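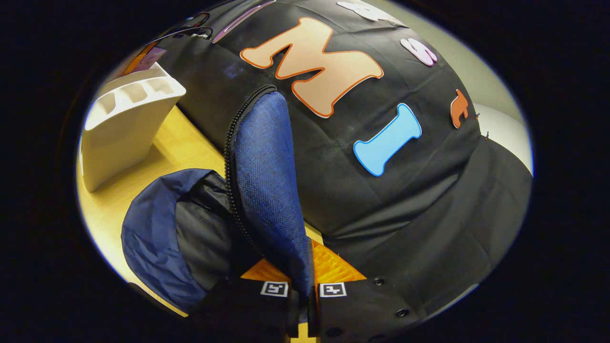 Looking After Zippers

Most zippers that get thrown out could have been saved. The usual trouble is a worn slider, and a slider costs very little to replace.

If the teeth close and then pop open behind the slider, the slider has spread. Take a pair of small pliers and squeeze each side of it, a little at a time, at the back end where the teeth come out joined. Do the left, do the right, and try it. Stop as soon as it holds. Sliders are cast metal and will crack if you force them.

A stiff zipper needs cleaning first. Brush the teeth with an old toothbrush and warm soapy water, rinse, and leave it to dry overnight. Then rub both sides with a plain candle stub or a bar of dry soap and run the slider up and down a few times. Graphite pencil works too – keep it off light fabrics. Cooking oil will stain the tape and pick up grit.

Fabric caught in the slider: don't pull forward. Hold the cloth flat, tug it sideways away from the teeth, and ease the slider back the way it came.

Missing teeth near the bottom can be sewn around. Move the slider above the gap, then make eight or ten tight stitches across the teeth with heavy thread. You lose an inch of opening. Missing teeth in the middle mean a new zipper.

Sewing a new one into a curved pouch is easier if you baste it by hand before you go near the machine. Clip the seam allowance every half inch on the curve, and keep the clips short of the stitching line. Sioned Rees uses a size 14 needle for canvas and goes slowly over the ends.

Wash everything with the zippers closed.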